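Clothes drying

Clothes drying is the removal of water from washed clothing and household linen, by open air, by heat, by spinning or pressing, or by some mixture of these. It is one of the oldest household jobs and still one of the most varied. A bedsheet may spend an afternoon on a line between two trees, hang over a radiator through a winter night, or turn in a heated drum in the time it takes to eat lunch, and the physics is the same in every case.

The subject draws in weather, building design, textile science, local law and a good deal of family habit. For something done almost everywhere, it is done in a wonderful number of ways!
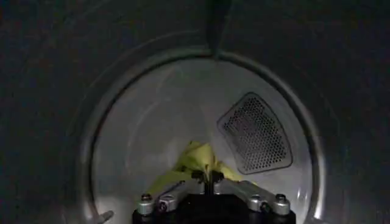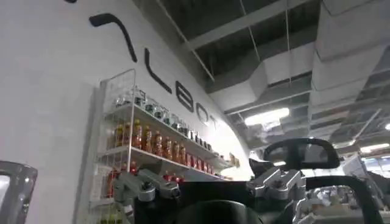 First picture: the round opening of a clothes dryer with its metallic rim. Second picture: bottled products on a white wire-grid rack, under black lettering on the wall.

How fabric dries

Wet cloth holds water in two ways. Some of it sits between the yarns and between the fibers, where it is held loosely by surface tension. The rest is taken up into the fibers themselves, and this second portion is much harder to remove. Cotton, linen, wool and rayon soak up a lot of water inside the fiber. Polyester and nylon take up very little, and a polyester shirt that comes out of the wash feeling soaked can be ready to wear in a surprisingly short time.

Drying goes through stages. At first the surface of the cloth is wet all over and water leaves it at a steady pace set mostly by the air: how warm it is, how humid, and how fast it moves. Later the surface begins to dry out and water has to travel up from inside the cloth before it can evaporate. The pace drops off. Waistbands, collars, pockets and thick seams reach this slow stage last and stay in it longest, as anyone who has put on a pair of jeans too early will know.

Evaporation also takes heat out of the fabric, so a damp shirt on a line is usually cooler than the air around it. The same effect was put to use long before refrigerators, with wet cloths wrapped around jars and butter dishes.

Moving air matters as much as warmth. A cool, breezy day in April can dry a line of towels faster than a hot, still, sticky one in August. Air that hangs around wet cloth soon fills with moisture and can take up little more.

Getting the water out first

Water that leaves as a liquid costs far less energy than water that leaves as vapor, and nearly every drying tradition starts by squeezing, twisting or spinning.

Hand wringing is the simplest method. Two people can wring a heavy blanket by holding the ends and turning in opposite directions, and a hook or post can stand in for the second person. Twisting is hard on delicate knits, which are better rolled up in a dry towel and pressed.

The mangle, or wringer, squeezes cloth between two rollers. Early ones were large frames turned by hand, some of them weighted with a box of stones that rolled back and forth over linen wound around cylinders. Later ones were small enough to clamp to the edge of a tub. Powered wringers were a great labor saver and also quite dangerous, and a quick-release bar became a common feature.

Spinning took over in most homes once washing machines had electric motors strong enough for it. The drum turns fast, the load is thrown outward, and water escapes through the holes. Separate spin dryers, which are tall narrow machines with a spout at the bottom, are still popular in small apartments. A good one can get a load of cotton from dripping to damp in 3 minutes.

Drying outdoors

The line

A clothesline needs only a length of cord and two things to tie it to. From there people have gone in every possible direction. There are lines on pulleys that run from a kitchen window to a pole across the yard, so that the whole wash can be hung without stepping outside. There are rotary dryers that open like an umbrella and turn with the wind, lines that wind back into a case on the wall, and poles of bamboo or metal threaded through the sleeves of shirts.

The line prop deserves special mention. It is a long pole with a notch or fork at the top, used to lift the middle of a loaded line off the grass. It also raises the wash into better wind. Many were cut from a single forked branch and lasted for decades.

Pegs and pins

Clothespins come in two main families. The older kind is a single piece of wood, split partway up, that is pushed down over the line. The newer kind has two legs joined by a coiled spring. Wood grips well and is gentle on fabric. Plastic does not stain but can turn brittle in strong sun. Metal pins last a very long time and can get hot enough to notice.

Grass, hedges and stones

Before rope was cheap, laundry was spread on whatever was at hand. Drying greens, open grassy plots set aside for the purpose, were found in many towns, and some survive today as small parks. Linen laid on grass was bleached as it dried by the action of sunlight, helped along by repeated wetting. Hedges with stiff twigs held small pieces in place without pins. Along rivers, flat rocks warmed by the sun did the same job for heavier things.

Sunlight and color

Strong sun whitens cotton and linen and fades most dyes. Dark clothes are commonly hung inside out or in the shade. The pleasant smell of line-dried cloth comes from small amounts of airborne compounds that form on the fabric during drying in sunlight, and it has proved very hard to copy.

Drying indoors

Indoor drying has its own rich set of tools. The ceiling airer, a rack of long wooden slats raised and lowered on a pulley, makes clever use of the warm air that collects at the top of a room. Folding racks in A shapes, towers and wings are found almost everywhere. Airing cupboards, built around a hot water tank, are used for finishing off things that are nearly dry.

The main concern indoors is moisture. All the water in a load ends up in the air of the room, and in a closed, cool house it can settle on windows and outside walls and encourage mold. An open window, an extractor fan or a dehumidifier makes a big difference, and a fan pointed at the rack often helps more than turning up the heat.

Machine drying

The first mechanical dryers were hand-cranked drums with holes in them, turned over an open fire. Clothes came out dry and also rather smoky. Electric and gas models followed, and the basic layout settled early: a turning drum, a source of warm air, a fan and a lint screen.

Vented dryers draw in room air, heat it, pass it through the load and blow it outside through a duct. They are simple and quick.

Condenser dryers cool the moist air inside the machine so that the water collects in a tank or runs to a drain. They can be placed where no duct is possible.

Heat pump dryers recover heat from the moist air and use it again. They run cooler and take longer, but they use much less energy and are kinder to elastic.

Drying cabinets are tall heated closets in which clothes hang still. They are well liked in places with long wet winters and are ideal for coats, boots and school snow gear.

Lint is made up of short fibers worked loose by wear, washing and tumbling. It burns easily. Screens should be cleaned after every load and ducts checked regularly – a blocked duct is a fire risk as well as a waste of heat.

Care of different fabrics

Cotton and linen stand up to almost any method, though cotton knits may shrink in a hot drum. Linen is often taken down slightly damp for ironing.

Wool should be dried flat and away from direct heat. A wet sweater is heavy, and hung by the shoulders it will stretch.

Silk dries quickly in shade. Down jackets and pillows need the opposite of speed: low heat, plenty of tumbling, and pauses to break up clumps by hand.

Rules and customs

Outdoor drying is restricted in some housing developments on grounds of appearance, and protected by law in a number of other places. Customs vary just as much. Some families hang everything by type, others by owner. In many places underwear traditionally goes on the inner lines, with sheets on the outer ones as a screen, and Monday was long the usual washday across much of the English-speaking world.

See also

Bleachfield
Clothespin
Ironing
Laundry symbol
Mangle (machine)
Textile fibers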